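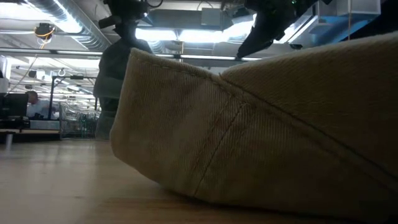
Soft Furnishings 2: Boxed Floor Cushions
Handout for Unit 4, Care, Cleaning and Repair
Instructor: Huệ Hồ
Workroom assistant: Hưng Khúc

Bring this handout to both February sessions. You will also need your own seam ripper, a hand needle, a soft brush and the cushion you made or brought in for Unit 3.

1. Parts of the cushion

A boxed cushion has a top panel, a bottom panel and a side strip called the boxing. Piping is cord wrapped in a strip of fabric and sewn into the seam where two panels meet. It gives the edge a firm line and takes much of the rubbing. A plain seam lies flatter and shows wrinkles sooner.

Twill has a diagonal line in the weave. When you cut a replacement panel, check that the diagonal runs the same way as on the old one. A panel cut the wrong way will look like a different color in strong light, even when it comes from the same roll.

2. Why cushions slump

Loose filling moves toward the floor. The lower edge pushes out, the fabric there folds, and the top corners go hollow. Folded fabric also picks up dirt faster than flat fabric. Check the bottom corners first when you inspect a floor cushion.

To reshape:
Lay the cushion flat and press down with both forearms, working from the middle outward.
Turn it over and do the same on the other side.
Stand it on each short side in turn and push the filling back into the corners.
If a corner still feels empty, open the closure and move the filling by hand.

Add filling only after reshaping. Our practice cushions take 900 grams of loose fiber in the inner bag. Most students who topped theirs up last term put in too much, and the piping pulled out of line.

3. Cleaning canvas covers

Brush or vacuum before using any water. Dry dirt comes off easily and wet dirt goes into the weave.

For smudges on tan or beige cotton, mix 300 ml of cool water with a small squeeze of plain dish soap. Test it on the underside. Dab with a white cloth and work from the outside of the mark toward the center. Go over the area again with clean water and leave it to dry flat.

Do not scrub along a seam. The thread wears before the fabric does.

4. Repairing piping

Unpick 2 inches past the damage on each side. Trim the old cord square and butt the new cord against it. Wrap it with a bias strip, baste, and sew with the zipper foot as close to the cord as you can get. Hưng will show the corner clips at the machines.

The repair sheet from Utivport uses a slightly different order of steps. Either is fine for the assessment.

5. Before the next session

Finish the inspection form for your cushion (front, back, four sides, closure).
Read pages 28 to 31 of the course reader.
Cut one bias strip and bring it pressed.

Spare cord and thread are in the tall cabinet in Room 253. Sign for what you take.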